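**Rolasora Home, bought and used since April**
*Review by Macarena Arroyo*

I have put off writing this one for a while, mostly because I kept telling myself I'd wait until I had tried every room, and I now accept that I'm never going to try every room. So this is a review from somebody who has spent a lot of evenings in perhaps half of them, and enjoyed nearly all of those evenings.

Rolasora Home is a simulator for people who want to teach a robot arm to do household jobs. Trumudum sells it as a one-time purchase. I paid $628 for the full version, with a year of updates, and that's a serious amount of money for a person whose robotics is squeezed in between dinner and bed. I teach an evening class at Dindmont and we have one real arm there, shared among everyone, and it spends a good part of its life waiting for parts. I wanted something I could set up at home, make a mess in, and reset with a key press.

For the money you get 17 furnished rooms and a library of 700 objects, a white arm with a black two-finger gripper (there are other arms in the menu, but this is the one we use), and as many virtual cameras as your computer can stand. You can drive the arm yourself with a game controller or hand it over to a script. There's also a recording tool that saves what you do, along with every camera's view of it, and that recorder is the part I ended up caring about most.

Installation took me one evening. The installer wants a newer graphics driver than the one I had, and it tells you so in a message that might as well be in code, so do update first. After that it went along nicely. My computer is a decent gaming machine my nephew outgrew, a few years old now, and it runs a room with two cameras without complaint. With four it starts to drag, and the fan lets the whole house know!

The room I keep going back to has a long dark dresser in it with the kind of small stuff that ends up on everybody's dresser. I love this room. The furniture has real character for a piece of software (there's a drawer front covered in pink and lavender flowers on black that I would buy for my own house), and the objects are a good test because they're so different from one another. A book is big and polite. Scissors lie flat and are no fun at all. Keys are worse, because a bunch of keys changes shape every time you touch it, and a lot of cheaper simulators get out of that by making the whole bunch one stiff lump. Rolasora gives you separate keys, a length of chain and a coiled ring, and you can take hold of whichever piece you manage to reach.

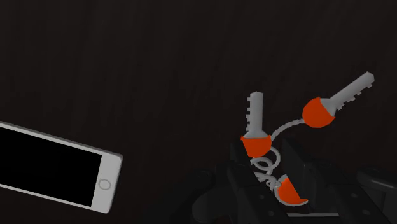
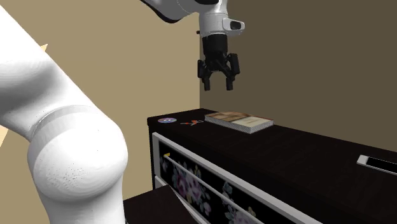
Now, about the keys, because I have gone on about them to everyone in my class and I'm going to go on about them to you too. My first dozen tries were dreadful. I came in too high, then too low, then I pushed the whole bunch along the dresser like a snowplow. What finally helped was slowing the arm down to a quarter of its normal speed (it's under Motion, then Limits, and I do wish it were on the main screen) and going for the ring every time. Once I had a few good grabs recorded I could play them back and study where my fingers closed, and I got better quickly after that. I find that sort of practice very soothing. My husband finds it baffling, but he has his model boats.

Anselmo Moura, who takes the other evening group at Dindmont, is a good deal more methodical than I am. He wrote a short script to start the key exercise over and over with the bunch turned a different way each time, and left it going until he had 1000 recordings. It finished without a crash. I mention this because the simulator we had before, which I won't name, needed somebody to sit beside it with a cup of coffee and restart it. Anselmo's one grumble was the size of the files. Every camera is saved at full quality unless you go in and change it, and he filled a drive before he noticed.

The camera placement deserves a paragraph of its own. You can fix one camera close to the fingers and another farther back in the room, and switch between them while you're driving. I work mostly from the close one when I'm about to grab and from the far one when I'm moving across the furniture, and I would not like to give up either. The close view can get dark. A black gripper over a nearly black dresser top is hard on the eyes, and in the default lighting I had trouble telling one part of the hand from another. There is a brightness slider for each room, and I've nudged mine up. A second lamp that you could drag around would be better still, and I've written to Trumudum to say so. They wrote back the next morning, very kindly, and said it was on their list.

I should say something about Pană, the add-on that handles touch. It gives you a little graph of how hard each finger is pressing, and it makes the controller buzz when you make contact. It's sold separately, and I went back and forth over it for weeks. For beginners I'd say skip it. The graph is interesting, but it's one more thing on a screen that's already full, and my students ignored it completely. If you're working on delicate things, or you're the sort who likes a graph, you'll probably be glad of it. I use it for the keys and turn it off for everything else.

A few smaller complaints. The object library can be searched by name only, and the names are not always the ones you'd think of. I looked for "CD" for ages before I tried "disc." The scissors can't be opened and closed, which disappointed me more than it should have. The undo button undoes the last thing you moved, but it leaves the arm where it is, so you can end up with a book put back neatly inside the gripper, and then everything jumps. Save before you undo. And the printed guide stops at chapter six, with the rest on the website, so keep a browser open.

On the happy side, drawers work beautifully. You can take hold of a handle anywhere along its length and pull, and if you pull at a bad angle the drawer sticks a bit, just as my own do. My students adore the drawers. Two of them spent an entire class putting things away and taking them out again, and I let them, since they were learning more than they would have from me at the whiteboard.

Would I buy it again? Yes, I would, though I'd wait for the spring discount, which I missed by nine days in April and am still a little sore about. If you only want to see an arm move, the free trial has two rooms in it and will keep you happy for a good while. If you have a class, or a real arm that you'd like to stop bumping into things, the full version is worth saving up for. The school license covers our whole lab on one key, and Anselmo has the paperwork for that if anyone at Dindmont wants to see how we filled it in.

**My rating:** four and a half out of five. The missing half is for the undo button.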